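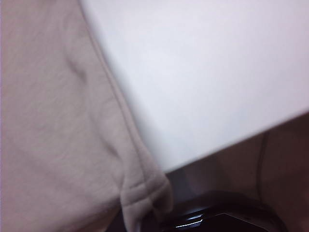 Beige fleece-like fabric, possibly a sweatshirt, on the white surface, seam side showing

How do you fold thick sweatshirts so they stay folded?

Hi everyone, I'm hoping somebody with more patience than me has worked this out. I have a pile of heavy fleece sweatshirts (most of mine are Fairclough, plus a couple of old Pronetti ones I can't bring myself to part with) and every February I decide I'm going to get them all into one drawer. I lay one out, smooth it down, bring the sleeves in, and by the time I've turned the bottom up, the whole thing has puffed open again. The seams never want to lie where I put them either. The side one wanders off at an angle and then the fold follows it. My drawer is 9 inches deep, if that makes a difference. T-shirts I can do all day long, it's only the thick stuff that beats me.

Posted by avmont_attic

I used to fold for a living, in the stockroom at a little shop in Avmont, so I have opinions on this, sorry in advance! First, get the whole sweatshirt up on the table. If the hem or a cuff is hanging over the side, its weight keeps tugging at everything you've just smoothed, and fleece is heavy enough for that to matter. Lay it face down, find both side seams with your fingers and pull them out gently until they run straight from armpit to hem. Ignore the outer edge of the cloth and go by the seams. Then fold one side in toward the middle, lay that sleeve straight down along the body, and do the same on the other side. Press the air out with your forearm, starting at the neck and working down. Now fold in thirds from the bottom, never in half, and stand it up in the drawer with the rounded fold on top. Leave the hood (if there is one) for last and tuck it in flat. The first few will look lumpy and that's fine, they settle once they have neighbors on both sides. Nine inches should be plenty for most adult sizes. If yours are extra large, make the last fold a little tighter and measure one before you do the whole pile.

Posted by fala_linens

roll them. ive rolled mine for years and never looked back, takes up more room maybe but who cares

Posted by sockdrawer500

I'd only add that it's worth keeping the very thickest ones out of the drawer altogether. I have two on a closet shelf, folded once and stacked, and the drawer finally closes.

Posted by mugs_and_mittens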